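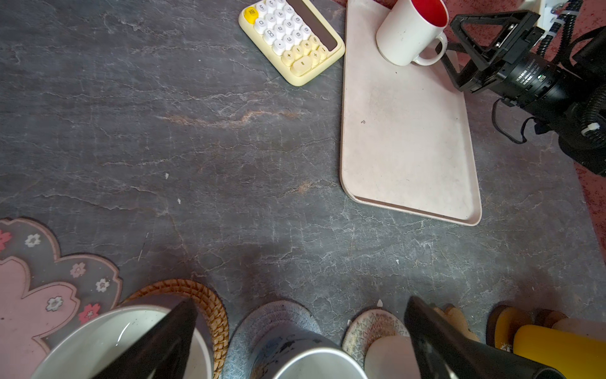 Givby has published the second edition of its working guidance on shared workspaces for two-arm tabletop systems. It replaces the text issued last March and applies to any cell in which two arms can reach the same part of a work surface. The main change concerns the zone of overlap. Under the first edition a cell could be set up with a plain test block at the centre of the table. The new edition asks for everyday objects of mixed height and finish, such as a calculator, a mug standing on a tray, and cups and bowls on coasters, with both arms fitted as they will be in service. Cables and arm-mounted cameras now count as part of the arm when clearances are worked out.

The guidance sets a minimum gap of 40 mm between any moving part of one arm and the nearest part of the other, including brackets, conduit and ties. Where a cable hangs in a loop, the gap is taken from the lowest point the loop can reach at full travel. The first edition measured from the arm casing only, and several users reported that cable loops had passed inside the stated limit without being recorded as a fault.

Speed limits have also been revised. Within the overlap zone the fingertip speed of either arm may not exceed 60 mm per second when the other arm is holding an object. Outside the zone the limit remains 500 mm per second. A cell that cannot tell which zone it is in must use the lower figure throughout.

A new section covers ceramics and other breakable items. Open vessels are to be tested empty first. An item resting on a coaster or tray must be treated as two separate objects, and the operator must record which of the two the arm is meant to lift. Chipped or cracked pieces are to be withdrawn before a run begins. Patterned table surfaces are permitted, provided that the vision check is repeated on the same surface whenever the lighting is altered.

The draft was reviewed by Uvine and Osten, both of which run two-arm cells for household goods handling. Comments were received on 52 clauses. Most dealt with wording, but Osten asked for a longer changeover period for cells already in use, and this was accepted. Existing cells may be operated under the first edition until their next full inspection. Cells commissioned after publication must meet the second edition from the start.

Nava will carry out inspections on request and has updated its checklist to match. The checklist can be used for self-assessment, although a signed inspection record is still needed where a cell is moved to a new site. Guidance on three or more arms sharing one surface is not included in this edition and will be dealt with separately.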